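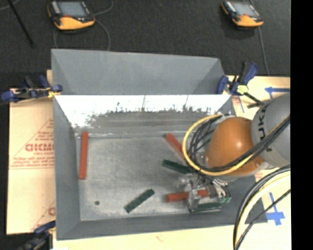
February 5, 2024

Up before the birds again, and the kettle on before I'd found my other slipper. The wireless said the army post outside Muvima was attacked on the weekend, fighters coming in from two sides after dark, and that the garrison held them off until help drove up from Carbone. I sat with my tea going cold and thought of the 82 soldiers posted there, and of all the mums and dads waiting for the phone to ring.

It's eleven years since I left that district, and I can still smell the dust on the Rallent road (and the mangoes, oh, the mangoes!). They say 500 families have walked down to the school grounds at Rallent with whatever they could carry. I do hope someone's thought of blankets, as the nights are cold there well into March.

Wrote a long letter, tore it up, and wrote a shorter one.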